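Pusia Kitchen Refit and Cooking Sessions
Progress report to the Nyitrai Fund, October

Summary

The kitchen at Pusia is back in use. The counters, the sink and the backsplash are finished, and the cooking sessions started again this month. Two items from the original plan are still open and are covered at the end of this report. We are not asking for any change to the grant at this stage.

Work completed

The old single sink was the main complaint in our application. People had to wash vegetables and dishes in the same water, or wait for each other. Clillodau took out the old unit and fitted a stainless steel double sink with a tall gooseneck faucet. The larger basin is on the left and is used for produce. The right basin has a steel rack across it for plates.

The new countertop is white, and the wall behind it is white marble with gray veining. The marble was a late change from the tile in the plan. Prelomix had slabs left from another job and let us have them for the price of the tile, so the budget line did not move. It will need sealing again next year, and we have put this on the maintenance list.

The water was off for three days during the work. We moved one session to the hall next door and served a cold lunch.
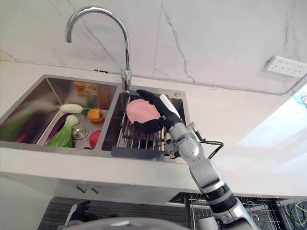 The new double sink, with vegetables in the left basin and the plate rack on the right.

Sessions

Each session now begins at the sink. Produce goes into the left basin, is washed there, and moves to the counter for cutting. We cook with whole vegetables – eggplant, bok choy, radish, bell pepper and tomato have all been on the menu – and the wider basin has made a clear difference with the longer leafy greens, which used to hang over the side.

Dishes are rinsed and set on the rack as people finish eating. Cleanup used to run past the end of the session and cut into the next booking. That has stopped since the refit.

We can take up to 12 people per session. The limit is counter space, and we do not expect to raise it.

Spending

The plumbing and counter work came in at 99 percent of the amount set aside for it. The small balance has been moved to the shelving line. Food costs are on budget. Invoices from Clillodau and Prelomix are attached to the financial form.

Still to do

The open shelving has not been put up. The brackets delivered were the wrong depth and have gone back to the supplier. We expect replacements within three weeks.

The second item is lighting over the cutting area. The electrician's quote was higher than planned, so we have asked for another one and will send both to you before we agree to anything.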